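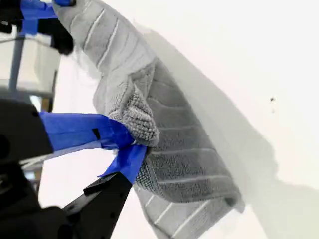
3 min read

June 25, 2021

The gray towels were the principal business of the day. I began with them at the long table shortly after breakfast, before the rest of the household linen had been brought down, and I record the work in some detail, as Mr. Meijer has asked that the diary of the guest house be kept in a form his successor may consult.

The towels are the large ones, purchased for the upper rooms at Kadport. They carry thin white stripes at regular intervals across the width, and the stripes are of real use in folding. When a towel is laid straight, the stripes run parallel to the edge of the table, and any twist in the cloth shows at once. I had not made proper use of this before today. In previous months I matched the corners first and then smoothed the middle, and the result was a fold that looked correct from above and leaned badly once it was placed in a stack.

The texture requires attention. Part of the cloth is a nubby weave of small loops, much like a bath mat, and it gathers into a lump wherever it is pinched. The banded parts, with their broad ribs, curve over softly and do not hold a sharp crease. I tried three methods of folding in the course of the morning. A fold in thirds along the length, followed by a fold in half and in half again, gave the most even result. Rolling was quicker but took up more of the shelf than we can spare.

Ms. Woo joined me at ten and we worked from opposite ends of the table. She prefers to hold a towel up by its upper end and let the weight pull it straight before it is laid down. With the smaller towels this is satisfactory. With the gray ones the fabric tends to turn on itself as it hangs, and it must then be opened out by hand. We agreed that each of us would continue in her own manner, provided that the finished stacks were the same size.

There was some discussion of loose fibers. Ms. Zieliński has received a remark from a guest in the Clollen room concerning lint on a dark jacket, and she asked whether the gray towels were responsible. I could not give a definite answer. I have set two of them aside to be washed separately, without softener, and have entered this in the laundry book. If the lint is reduced, I will recommend the same for the remainder. The dryer filter was cleaned at noon and again at four.

The linen closet on the second landing was rearranged in the afternoon. Bath towels now occupy the middle shelf, hand towels the one above it, and the mats are at the bottom, where their weight is less trouble. The spare blankets have been moved to the chest in the hall until October. Mr. Sepúlveda kindly adjusted the closet door, which had been catching on the carpet. He considers that the hinge will need to be replaced before winter – I have asked him to put this in writing with a price.

Total completed by the close of the day: 67 pieces, including the pillowcases left from yesterday. I was pleased with the number, although the last few were folded with less care than the first, and I expect to do them over.

Correspondence: one letter to the linen supplier, asking whether the gray towels may still be ordered in the same stripe. One note to Mr. Wasilewska concerning the keys to the drying room, which were not on their hook this morning and were later found in the pocket of the garden apron.

I retired early, with sore wrists. Tomorrow the sheets for the upper rooms are to be aired, weather permitting, and Ms. Woo will show me her way with the fitted corners.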